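Cafe group puts table-clearing robot budget on hold
November 2, 2018

The operations manager of Gondal, a chain of 20 cafes, has a quote for a table-clearing arm on her desk and no great urge to sign it.

"I was told it would pay for itself," she says. "Then I asked over how long, and the answer got very wide."

The arm is called Grikosero and is sold through a dealer, Hurkcombe. The offer is a lease on 2 units with a service contract on top. She has no quarrel with the monthly rate. What bothers her is the list of things outside it: replacement finger pads, floor work, staff training and call-outs after closing time.

"Pads wear. Everybody in the room agreed that pads wear. So why are they an extra?" 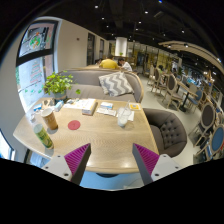
Her other complaint is with the sales demo, which used one kind of cup on a bare counter. Gondal's customers leave paper cups, plastic cups with straws, napkins and whatever came out of their pockets. She wants a price that assumes all of it, and she wants somebody to say who pays when a half-full drink goes over a sofa.

"Upholstery cleaning is a line in my budget already. I'd like to know if it's getting bigger."

She did her own arithmetic before the second meeting. A busy branch clears up to 129 tables in an afternoon, and a person does that while also wiping down, answering questions and finding the restroom key. Take the clearing away and she still needs the person.

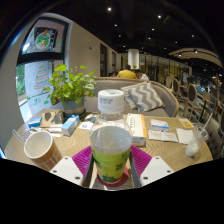 "They kept showing me hours saved. Whose hours? I can't send home a third of a waiter."

A rival bid from Itska came in cheaper, with a five-year term she calls "a long time to be married to a gripper." She asked both sellers for a trial in a working branch, paid by the month, with the right to stop. Itska has said yes in principle. Hurkcombe wants a deposit.

Would she buy at the right price? "Maybe one. I'd put it in next year's plan under trials, with spares included, and I wouldn't touch the staffing line until I'd seen a full November out of it."

Neither seller has her answer yet.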